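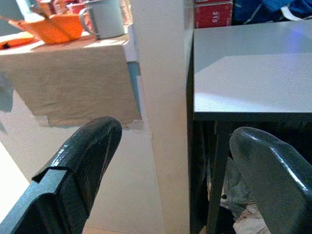

Moving my mother's sewing business out of the back bedroom

My mother has altered clothes for other people for as long as I can remember. Hems, mostly, and zips, and every summer a run of bridesmaids' dresses that have to be let out or taken in with a fortnight to go. For most of that time she has done it in the back bedroom of the house in Tapley Road, which gets the sun in the morning and is too dark to thread a needle in by four in the afternoon.

In November she finally agreed to move everything down to the front room. I took a week off work to help. I am writing down how it went because two people have asked me since, and one of them is about to do the same thing for her aunt.

The first job was the thread. She keeps it in old biscuit tins, sorted by colour, except that her idea of colour and mine are different. I put a dusty pink in with the reds and was told it was a brown. After that I carried the tins down one at a time and left them shut.

The fabric took longer. There were offcuts going back to when I was at school, including the curtain lining from our first house and most of a pair of grey trousers that belonged to my uncle. I suggested a limit. She said she would think about it. We ended up with one pile to keep, one pile to give to the primary school, and a third pile which went back upstairs and is still on the bed.

The machine itself is heavy. It is a cast metal one on its own table with a treadle that was converted to a motor before she bought it. Reece Gosling from next door came round to take the other end, and we got it down the stairs by lifting the head off first and bringing the table down on its side. If you are going to do this, take the belt off before you tip anything. We didn't, and it slipped down behind the wheel and I spent an hour getting it back on with a knitting needle.

Reece would not take any money but he did bring a coat with him the next day that needed a new lining.

Light was the main reason for moving and it is where I would spend the money if you only have a little. The front room faces west, so she now has the afternoon, and we bought two lamps for the evening. One clamps to the table and can be pulled right down over the needle. The other stands behind her left shoulder. She had been working for years under a single ceiling bulb with her own head in the way of it. She said at first that the new lamps were too white and made everybody's clothes look ill. We changed the bulb in the standing one for a warmer sort and left the clamp one as it was, and she has stopped mentioning it.

Then there was the question of where people get changed. Upstairs they had used the bathroom, and my mother would stand on the landing with her pins and wait. In the front room there is an alcove beside the chimney breast, and we hung a curtain across it on a plain rail. The rail cost more than the curtain did. I fixed it into the plaster to begin with and it came out the first time someone pulled on it, so now it is screwed to a wooden batten, and the batten is screwed to the wall in six places. The mirror from my old bedroom is on the wall opposite. It is long enough to see a hem in, as long as you stand back by the sofa.

We also made a price list. She has never had one. People would ask what she charged and she would look at the garment and then at the person and say a number, and the number was nearly always too low. I wrote down what she had charged for the last few months, as far as she could remember, and we went through it at the kitchen table. Trouser hems have gone up by 2 pounds. Replacing a coat zip has gone up to 18, and she still thinks that is robbery. Wedding dresses are not on the list at all, because she wants to see them first, and I think she is right about that.

The neighbour who found it funniest was Mrs Menon. Her daughter Vasanthi Menon was one of my mother's first customers in that street, with a school skirt that was meant to be below the knee and was brought back by her own mother to be let down again. Vasanthi has a job with proper suits now and posts them up from London in a box. They go back in the same box.

A few things I would do differently. I would measure the door before moving the cutting table and not after. It had to go back up, come apart, and come down as a top and four legs. I would also buy more hangers. She had been putting finished work over the backs of chairs, and once there was a proper rail for it, every hanger in the house was used up by the second evening. And I would tell the regulars in advance. Three of them went straight up the stairs out of habit, and one got as far as the bedroom and sat down to wait.

The back bedroom still has the third pile in it, and the ironing board, which she says is staying up there because she likes the radio signal better. I have stopped arguing about the ironing board. The next thing is the draught under the front door, which you feel on your ankles when you sit at the machine. She has been rolling up an old blanket against it, and I have told her I will fit a brush strip when I am next up.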